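From: Fiachra Hennessy
To: Nimora House residents' list
Date: 2019-02-16
Subject: Re: Shared dining room, cookware and table surface

Dear Residents,

The office has received several messages on this subject in the past week. The message quoted below raises most of the points made in the others, and this reply is intended to answer them together.

> The notice on the dining room door says that hot cookware may no longer be
> placed on the table, but it does not say where it should go. On shared
> supper evenings we carry everything in from the Noonan kitchen and there is
> no sideboard. Are we expected to serve in the kitchen and carry plates?
> Also, two of the lids from the shared cupboard no longer have a pot that
> fits them, and I would like to know whether we may bring our own pots.
> Finally, the chairs keep being left in the corridor after meetings.
>
> Unit 33

1. Hot cookware. The notice was worded too briefly, and it will be replaced. Pots and pans may be brought to the table provided they stand on a trivet or a folded dry cloth. The white top is glossy and shows every mark, and the August inspection recorded more than 33 dull rings on it, most of them at the end nearest the kitchen. Nolgate, who supplied the table, polished out the majority at a cost of $600. The House does not intend to pay that sum a second time this year. Six cork trivets have been ordered and will be kept in the top drawer in the Noonan kitchen. Until they arrive, please use the folded cloths in the same drawer.

2. Serving. Residents may serve either at the table or in the kitchen, as each supper group prefers. A narrow sideboard was considered in the autumn and declined, as it would have reduced the passage behind the chairs below the width required by our insurer.

3. Shared cookware. Pots and lids are to be returned to the cupboard together, with the lid in place. Glass lids should not be stacked on one another. Those without a matching pot may be left on the bottom shelf until the end of the month, after which they will be discarded. Personal cookware is permitted. Please put your unit number on the underside with a strip of tape, and take the item home the same evening.

4. Cleaning the table. A soft cloth with warm water and a small amount of dish soap is sufficient. Scouring pads and the powdered cleanser stored under the sink must not be used on this surface. Crumbs and salt should be lifted before wiping.

5. Chairs. The light gray upholstered chairs belong to the dining room and should not be taken to meetings on the upper floors. Folding chairs are available in the Clemon Room for that purpose. Upholstery spills should be blotted and reported to the office within 3 days so that the fabric can be treated under the care plan.

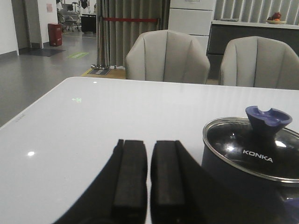

Unit 12 asks that the trivets be large enough for the wide stockpots, because the small round ones tip when a full pot is set down off center. The office has confirmed with the supplier that four of the six will be of the larger size.

The revised notice will be posted on the dining room door and beside the kitchen sink. Questions on any of the above may be sent to the office directly or to this list.

Sincerely,

Fiachra Hennessy
House Office, Nimora House

Comments (3)

Unit 8
Thank you for clearing up the rule on hot pots. Could the new notice mention casserole dishes as well? They hold heat longer than a saucepan does.

M. in Unit 21
I have a spare pot that may fit one of the lids on the bottom shelf. Will leave it there with a note.

Unit 33
This answers my questions. Please keep the cloths in the drawer even after the trivets come, six will not go far at a full supper.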